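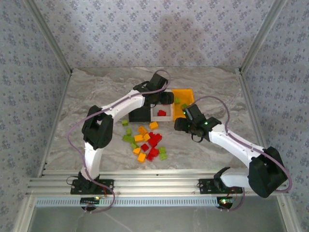
One arm over the bins and the other just beside them, with the bricks still to be sorted out front.

Build a Two-Arm Brick Sorting Booth for Your Workbench

I've wanted a little robot cell at home for ages, and this winter I finally built one! I call it Bruravix. It has two small arms, three bins and a pile of toy building bricks, and it is the most fun I've had in the workshop in years. If you can use a hex key and a drill, you can put one together too. Set aside a weekend for the frame and a few evenings for the wiring and the first moves.

What you need

Two small desktop arms with grippers, plus their driver boards
Grooved aluminum rail for the front, and slimmer rail and posts for the rest
Two mounting plates with small holes
A slotted strip to carry the boards
Panels for the back and both side walls
Covering for the walls and the work surface
Three bins, each a different color
Small studded bricks in green, orange and red

Step 1: Build the frame

Cut the front rail first, because everything else gets measured from it. Mine is 632 mm long. Bolt it down loosely, add the side rails and the posts, and check the corners with a square before you tighten anything. I skipped that check the first time and had to take half the thing apart again – my left post leaned just enough to drive me nuts.

A wide front rail is worth the money. Both arms hang their weight off it, and a skinny one flexes every time an elbow swings around.

Step 2: Cover the walls and the surface

Use whatever you like looking at. I went with a small flower print on the walls and a gray and beige marble pattern for the surface, and I still grin when I walk past it. Matte is better than shiny if you plan to add a camera later. Smooth the covering from the middle out to the sides and trim it after it has been pressed down overnight.

Step 3: Mount the arms

Fix one plate near each end of the front rail and bolt an arm to each. The two arms need to share the space over the bins, so before you drill, swing each one by hand with the power off. You want both grippers to get to the middle, and you want the elbows to clear the side walls when they fold. Mark the spot, drill, and add thread locker. I left 255 mm between the inner edges of the plates. Your arms may want more.

Step 4: Run the cables

Go slow on this one! An arm that moves freely with nothing attached can yank a plug right out of its socket once it is wired. Leave a generous loop at the elbow and another at the wrist, then move every joint to both ends of its travel and watch the cable the whole time. I picked mauve cables, mostly for looks, but a bright color makes a snag so easy to spot.

The boards go on the slotted strip below the front rail. You can get at them without reaching past an arm, and you can see the status lights from your chair. Plug in one arm, test it, power down, then do the other.

Step 5: Place the bins

Line the bins up side by side in the middle. Mine go black, white, orange-yellow from left to right. Save one position above each bin as a drop point, with the gripper high enough to clear the rim, and save a parking position for each arm well off to its own side.

My rule for the first program is green bricks to the orange-yellow bin and red bricks to the white one. Orange bricks are down for the black bin, and I'm saving those for last.

Step 6: First moves

Start at 30 percent speed and keep a hand on the power switch. Run one arm with the other one parked until you trust it. Then let them take turns. The simplest way to avoid a crash is a lock in your program: an arm has to claim the bin area before it enters and give it up when it leaves. It costs a little time per brick – I don't mind at all.

Spread the bricks out for the early runs. A brick lying alone is an easy pick, while two that touch will often come up together or get shoved sideways. Once single bricks go well, push them closer and closer until you have a proper heap.

If the gripper keeps missing

Check that the plate bolts are still tight
Home the arm again and redo the drop points
Close the gripper a touch slower
Turn the wrist so the fingers meet the long sides of the brick

Next on my list is a camera mount on the rear posts, and I'll put up the drilling pattern when that's finished.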